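Fallora Users Board > Teaching by demonstration > Plate to rack: leader arm or hand guiding?

Started by tinroof, June 25, 2024

tinroof
Posts: 31

We're trying to teach a kitchen bench setup to pick up a plate and put it in a dish rack. Two arms, wooden rack lying flat, one plate to move per episode. The operator drives with a pair of leader arms and Lundar records everything. Training is done afterwards with the stock Fallora recipe, nothing clever.

We recorded 100 demonstrations. After throwing out the ones where the plate was dropped or the operator gave up, we had 86 left. The trained policy reaches for the plate every time and gets hold of it most times. After that it goes wrong. It carries the plate over towards the rack, slows down, and then hovers. Sometimes it lowers the plate flat across the dowels instead of edge first.

View from the head camera, which is one of the views the policy gets:

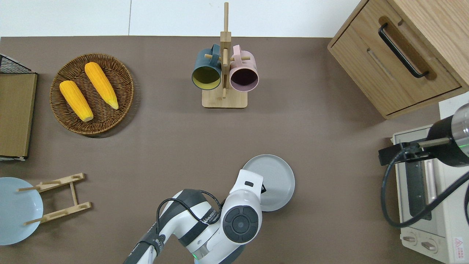

Head camera, gripper at the grey plate. Rack is bottom left.

My colleague says we should drop the leader arms for this task and guide the arm by hand, meaning you take hold of it at the wrist and move it through the motion. I think the leader arms are fine and we need more data. Has anyone done both for plates?

kettlebase
Posts: 412

We did both, for a similar job with trays. Hand guiding gave us much nicer motion at the end. You can feel the edge of the tray meet the slot. On the leader arms you feel nothing, so everyone slows right down over the rack and makes small corrections, and the policy learns that as well. Your hovering sounds like exactly this.

I'd go with your colleague.

morrow_lane
Posts: 1,087

I wouldn't. If you guide by hand then your hand is in the camera view in every demonstration, and it won't be there when the policy runs. You can get round that by guiding once and replaying the motion with the person out of the way, recording the replay. That works for a fixed start position. It gets tedious quickly when the plate moves between episodes.

Also, the arm being heavy to push around changes how people move it. We had operators take wide sweeping routes just to get a comfortable grip on the forearm.

kettlebase
Posts: 412

Replay is tedious, agreed. But it's a few minutes each and the data is clean. I would take twenty clean ones over a pile of hesitant ones.

morrow_lane
Posts: 1,087

Twenty clean ones from one starting position will give you a policy that works from one starting position.

pipistrelle9
Posts: 58

tinroof, how does the operator see? Are they looking at the bench directly or at the camera feed?

tinroof
Posts: 31

Directly. They stand behind the arms and look over. We have a monitor but hardly anyone uses it.

pipistrelle9
Posts: 58

I'd look at that before changing anything else. In your picture the rack and the blue plate beside it are right down in the corner, and the plate runs out of view. Someone standing at the bench can see all of that corner and the policy can't. If the operator is using something the camera doesn't show, more demonstrations won't help much.

Make the operators work from the monitor for a session. If they can't do it comfortably from the feed, move the camera or move the rack.

tinroof
Posts: 31

Fair point. We do have wrist cameras, but by the time the plate is in the gripper they mostly show plate.

I can shift the rack towards the middle. The stuff along the top (mug tree, basket with the corn) belongs to other tasks we record on the same bench, and I'd rather not move it. All together there are 640 episodes recorded with that layout.

gristmill
Posts: 203

Why is it all out at once? For a first attempt at plate to rack I'd strip the table down to the plate and the rack, get it working, then put things back. You're asking it to ignore mugs and corn with fewer than a hundred demonstrations.

morrow_lane
Posts: 1,087

Disagree. We did the bare table thing at Brevton last November and the policy fell apart as soon as we added one bowl. Record with the things you're going to have there. I'd move them a little between episodes so it doesn't use the mug tree as a landmark, but I wouldn't take them away.

gristmill
Posts: 203

That's one bowl on one bench. We've had the opposite result twice. Start bare and fine-tune with clutter.

morrow_lane
Posts: 1,087

Then we've had different results. I'd still want to see yours with objects that weren't in the second round.

oldcastor
Posts: 766

Leaving the clutter question to one side, I think the grip is being overlooked. Whether the plate goes into the rack properly is mostly decided when you pick it up. If the gripper takes the rim in a different place every time, the wrist has to end up at a different angle over the rack every time, and in your corner it may be running out of comfortable wrist travel.

tinroof, can you go through the 86 and see where on the rim they're holding it? And do you have a frame with the plate up, from the same run?

tinroof
Posts: 31

Went through them this afternoon. You're right, it's all over the place. Three operators and each has their own habit. One takes it at the near side, one goes for the far side, and one just takes whatever is closest. The near-side operator's episodes are shorter and the plate goes in with much less fiddling.

We've now agreed on some rules for re-recording. I've written them out in case they're useful, and so people can tell me what's wrong with them. The frame oldcastor asked for is under step 3.

1. Start with both arms in their rest pose. The arm that isn't being used stays where it is for the whole episode. No drifting.

2. Approach the plate from the near side and close on the rim. If the first grasp slips, stop and discard the episode. Don't regrasp.

3. Lift and tilt the plate before travelling. The wrist should be at the final angle, or close to it, before the arm sets off towards the rack, so that there's little left to correct once it gets there.
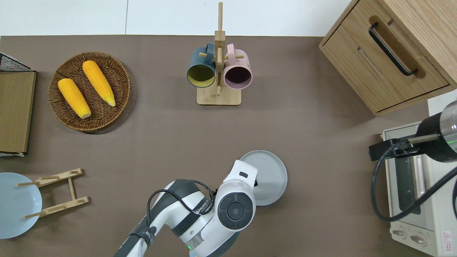
4. Travel to the rack in one movement. Slow down on the way, don't stop above it.

5. Lower edge first between the dowels. If you can't see the edge on the monitor, discard and tell whoever is looking after the camera that day.

6. Open the gripper, back straight off, return to rest. Stop recording only once the arm is still.

oldcastor
Posts: 766

Good list. I'd argue with step 2. If you throw out every slip then the policy never sees how to recover from one. Keep a batch where the operator loses the rim and takes it again, calmly. Label them in Lundar so you can train with and without.

kettlebase
Posts: 412

Step 4 is the one people will break. It's very hard not to pause over the rack when you can't feel anything. I still say do the last part by hand.

tinroof
Posts: 31

oldcastor – yes, will do that, kept as a separate set.

kettlebase – I'm going to try 20 hand-guided with replay, from four plate positions, and compare. If it's clearly better at the lowering I'll say so here.

pipistrelle9
Posts: 58

Are you changing the rack position and the rules at the same time? You won't know which one helped.

tinroof
Posts: 31

Rules first, with the rack where it is. Then the rack. The operators will be on the monitor throughout.

visser_bench
Posts: 9

Quick one from someone with nearly the same setup. Check the leader arm calibration before you re-record. Ours had slipped at the wrist and the follower was sitting a few degrees off what the operator was asking for. People corrected for it by eye without noticing. It made no difference picking things up, but it showed on anything with slots.

tinroof
Posts: 31

Haven't checked that in weeks. Will do it before the next session.

morrow_lane
Posts: 1,087

Do it at the start of each session. Put the leader and follower in the same pose, read off both sets of joint angles and save them with the episodes. Then if something looks odd later you can go back and see if it was the calibration or the operator.

gristmill
Posts: 203

And if you get a spare hour, try it on a bare table.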